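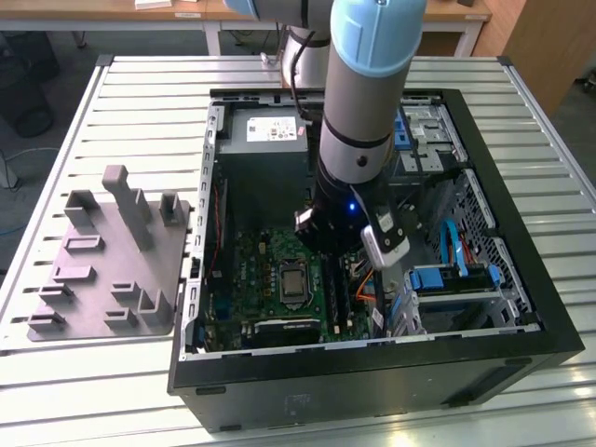
Home Publications Software Contact
Search this site Enter keywords
Posted in September by the Stuvow manipulation group

4. Does the planner know where the board is?

Stuvow places every target in a single case frame, fitted once from the rim of the tower and then trusted for the whole run. We inherited this from the Pumham release and never liked it. The fit is good near the rim. Over the motherboard, where the parts we care about are, it depends on the case model being right, and case models downloaded from vendors are often wrong.

We ran 15 approach motions to the memory slots with the frame fixed, then repeated them with the frame refitted before each descent. The planner reported success on all of them. That report means only that a collision-free path was found in the model, and we would ask readers to treat similar claims elsewhere, ours included, with the same caution. On 4 of the fixed-frame motions the tip ended farther from the slot axis than our own tolerance of 2 mm allows.

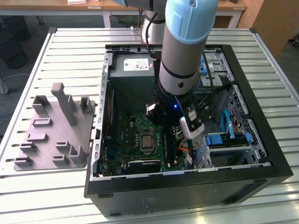
4.1 Refitting from the camera beside the gripper

The obvious fix is to refit from the camera module mounted next to the gripper. Văduva does this by matching board edges, and its authors describe the result as robust. We could reproduce that only on bare boards. Loose cables pull the edge matcher off, and a case with its drives still wired has plenty of them – our tower has an orange cable looping over the board itself. Masking by color helped in six of the cases we tried and did harm in two.

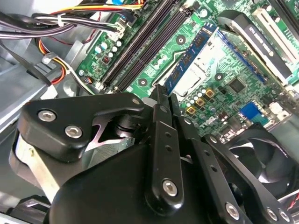
Figure 6. Gripper over the motherboard, with the center finger pointing toward the memory slots.

4.2 What the wrist view adds

Less than we hoped. The fingers and links hide much of the lower board, so the Indmont tracker has to work from whatever shows around them. Mounting holes are the best features we found. Bright metal is the worst, and the tracker's confidence score does not drop when it locks onto a reflection. Until it does, we keep the score out of the controller and log it only.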